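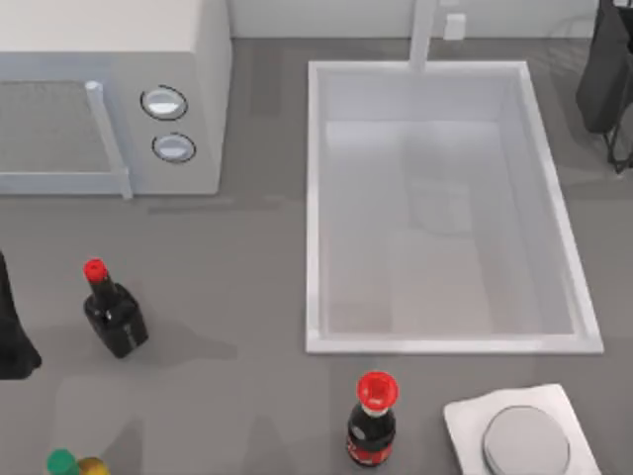 Chapter 7
Two Arms, One Kitchen

By now you have a pair of arms that move when you tell them to. If you built along with me through Chapter 6, they're clamped to a bench, the wiring is tied back, and you've waved them around enough to annoy anybody who shares the room with you. Good! Waving is fun. In this chapter we start asking them to do chores, and we're going to do the whole thing in simulation before a single real bottle gets knocked on the floor.

I learned this the expensive way. My first kitchen was a real one, or at least a real corner of the Flolliseck workshop, with a secondhand counter and a sink that wasn't plumbed to anything. I wrote a short program to pick up a bottle of soy sauce and set it down again a hand's width to the left. The program had a minus sign where it needed a plus. I was still finding soy sauce inside the bench drawers in October.

So, simulated kitchen first. Mine is called Prorora (the name came from a typo in a folder, and it stuck), and it's the project we'll work on for the rest of Part Two. It has a gray counter with a microwave and a sink along it, a few bottles, a dish, and the two black grippers. You don't need to copy my layout. If your own kitchen has a toaster you're always fighting with, model the toaster.

What you do want is a mix of easy things and annoying things. A bottle with a narrow neck and a red cap is easy to spot from above, and it gives the fingers something to close on. The bar handle on the microwave door is harder, as the gripper has to come in at the right angle and then swing along with the door without fighting the hinge. Knobs are harder again. I put off the knobs for weeks, and I've put them off in this book too, so you won't meet them until the last section of Chapter 9.

Flat things are the worst. A lid lying on a dish gives you almost no edge to work with, and both of my arms are bad at it. We'll try it anyway.

What you'll need

The Bravano simulator, set up the way we left it at the end of Chapter 5. The arm model you measured and typed in yourself, with the gripper attached. Two copies of it, placed facing the counter, one on each side. A notebook, a paper one, for writing down what you changed.

If your computer is old, keep the number of objects low to begin with. Mine ran fine with 5 and got cranky after that, mostly on account of the shadows. You can turn the shadows off, but I'd leave them on if you can stand the wait. When a finger is hovering over a counter, the shadow under it is the quickest way to judge how high it is.

A word about scale

Everything in the simulator is in millimeters, and everything in my head is in inches, and I've paid for that more than once. Measure your real counter before you build the pretend one. My bench at Flolliseck is 631 millimeters deep, front edge to wall, so that's what I typed. I measured it a second time with a different tape and got the same number, which made me feel very professional.

Then measure how far each arm reaches with the gripper closed, and again with it open. Write both down. If the arm can't get to the back of the sink on your real bench, the simulated one shouldn't be able to either. It's tempting to cheat here and stretch a link a little. I did it, and all my nice sink programs had to be thrown out when I moved them over to the hardware.

7.1 Getting above a bottle without touching it

Our first job sounds too small to bother with. We'll send one gripper to a spot directly over a bottle cap, stop there, and come back. No grabbing yet. The other arm stays parked off to its own side for the whole exercise.

Open the Siddiqui planner and load the left arm only. Before you type a target position, move the arm by hand with the sliders and get it over the cap by eye. Write down the joint angles you end up with. We'll be comparing them with the planner's answer in a minute, and the two probably won't match.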